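Erst die Kleinteile, dann der Roboterarm

Ein Kommentar von Imelda Layug 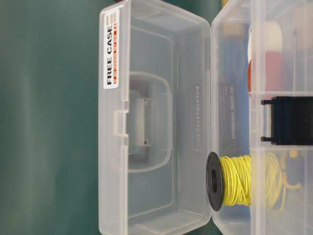 Wer bei uns in der Lehrwerkstatt einen Haushaltsplan schreibt, fängt gern mit dem Größten an, und ich nehme mich da gar nicht aus. Oben steht der Arm, darunter der Greifer, und ganz unten, wenn überhaupt, eine Zeile namens »Sonstiges«. Für diese Zeile möchte ich heute einmal werben — mit Nachdruck, aber in aller Freundschaft.

Als wir im Juli die Angebote von Pridetti und Fullholm nebeneinanderlegten, hat mein Kollege Renato Cabanatuan nur gefragt, wovon wir denn Draht, Klebeband und Ersatzstecker bezahlen wollten. 300 Euro hatten wir dafür vorgesehen, für das ganze Jahr und sechs Lerngruppen! Nach 30 Tagen war das Geld weg, und der schöne neue Arm wartete auf ein Kabel.

Mein Vorschlag an alle, die gerade rechnen: Nehmt lieber das kleinere Modell und gönnt euch dafür einen ordentlichen Posten für Verbrauchsmaterial, dazu ein paar Stunden, in denen jemand die Kästen sortiert und nachfüllt. Lorna Javier hält das für übervorsichtig, und wir streiten beim Kaffee weiter darüber.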